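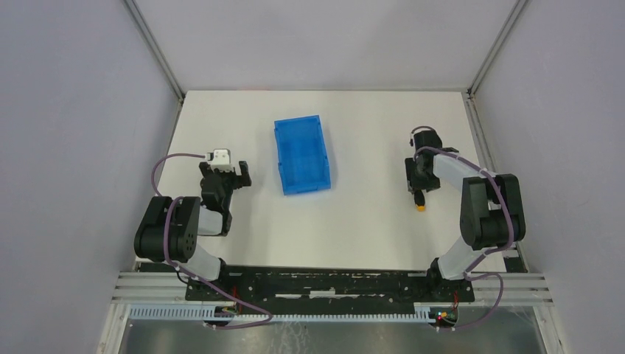 Blue crate between the two arms, nothing in it.

Home | Notebook | Cars | Parts Wanted | Links

September 10, 2021 – carb day, sort of

Got to the shop later than I wanted and the sedan was sitting exactly where I'd left it, hood up, looking at me like I owed it something. I do owe it something. I've been promising it a proper carburetor rebuild all summer and every weekend some other job jumped the line (the heater valve, then the door seals, then the heater valve again).

So where we are. Car still starts fine cold, pulls nicely up to half throttle, and then falls on its face when the secondary opens. It did this in August on the drive back from Medineck too, the whole long hill, with Ashley in the passenger seat very politely not mentioning the trucks going past us. At the time I blamed the fuel pump. I now think I was wrong about the pump, and I'd like that written down before Alfredo writes it down for me!

Pulled the air cleaner first. Two of the four nuts were finger tight, which is my own doing, and one lock washer has gone missing. Looked in the pan, looked down the throats with a flashlight for a good long while, moved the throttle by hand and felt nothing catch. Found the washer on the ledge by the battery. Very happy about that washer.

Then the carb came off. The linkage clip fought me as usual. Note for whoever does this next: take the clip off from the firewall side with the small hook pick, and put a rag under it, or it goes into the subframe and lives there. Drained the bowl into a jar and let it stand while I made coffee. There was grit at the bottom, reddish, fine as flour. Tank rust, I'd guess. The inline filter is a cheap clear one and it looked clean to me, so either the stuff is finer than the filter or it's coming from the hose after it. I cut the hose open lengthwise and the inside was cracked but not shedding. So I don't know yet.

The main jets were both clear. The secondary's emulsion tube was not. It had a tan crust over the lower holes, and I could only see light through the upper ones. That could be the whole story right there, though I've said that before. Soaked it, blew it out, soaked it again, ran a strand of soft copper wire through each hole (never steel, Magdy will come and find you). All clear after the second soak.

Base gasket. I used the Baert one that Teodoro had left over from his wagon, and I have mixed feelings. The bolt holes line up beautifully but the bore openings are a hair small, so there's a lip of gasket showing inside the secondary bore. I trimmed it with a new blade on a piece of glass and went slowly. If anybody orders more, measure before you put it on. The Drulletti gasket I used last time had the right openings and terrible paper, so pick your misery.

While the manifold was bare I laid a straightedge across the carb flange on the car. There's a low spot at the rear corner – I could slide a feeler gauge under it and I shouldn't be able to. Not huge. But the base of the carb has a bow in it too, going the other way, and the two of them together would make a nice little air leak at exactly the corner where I always smell fuel. Spent a good chunk of the afternoon rubbing the carb base on wet paper over plate glass, figure eights, turning it a quarter turn every so often, until the marker lines were gone all over. I left the manifold alone. Iestyn has the big flat stone and he's away until next week, and I'm not attacking an aluminum flange with a file when I'm tired. I've met me.

Float level: set it with the card gauge, checked it, didn't believe it, checked it with calipers, same answer. The needle valve had a ring worn into the tip so that got replaced from the kit. The accelerator pump diaphragm looked all right but it was stiff, so that went too. Old ones are in the coffee can if anyone wants to look.

Reassembly was uneventful except that I put the choke housing on before the fast idle lever, for the second time in my life, and had to take it off again.

Fired it up just before supper. It caught on the fifth or sixth crank once the bowl filled, idled high, came down when I backed the screw out. Mixture screw ended up 2 turns out from seated, where before it wanted less than one, and I take that as a good sign. Didn't road test. It was getting dark, and the left headlight is in a box.

Odometer reads 3137 since the engine went back in. I'd meant to change the oil at three thousand, so that's overdue. Do it Sunday.

Still to do:
– road test, same hill, third gear, full throttle
– new hose from the filter to the carb, proper fuel injection grade
– drop the tank sender and look inside with the mirror (not looking forward to it)
– ask Iestyn about the flange
– oil
– find out if Cetside still has the finer filter, they had a bin of them at the swap meet and I walked right past it like a fool

Money: rebuild kit was already paid for. Spent $5 on wet paper. The kitty owes Teodoro for the gasket, he says forget it, I say put it on the board.

One more thing, about the rear springs, before I forget again. Alfredo thinks the right side is sagging. I measured hub to fender lip on both sides with a full tank and the right one is lower, but the floor slopes toward the drain over there, so I turned the car around and measured again and then it was the left. So it's the floor! I've chalked a box on the level part by the roll-up door. Please measure ride height inside the box and nowhere else.

Comments

Magdy Ait Ali: Copper wire, good. Did you check the air corrector jet on top of that tube? If the bottom was crusted the top can be too.

Ashley Tapley: I mentioned the trucks once. Save me a seat for the road test, I'll bring the stopwatch.

Alfredo Umali: So it wasn't the pump. I am printing this page. Also I still think the spring is tired, I'll measure it in your chalk box tomorrow.

Teodoro Dagdag: Got two more of those gaskets on the shelf, same small openings I bet. I'll measure one tonight. And forget the money.

Contact the shop | © 2021 Shop Notebook | Back to top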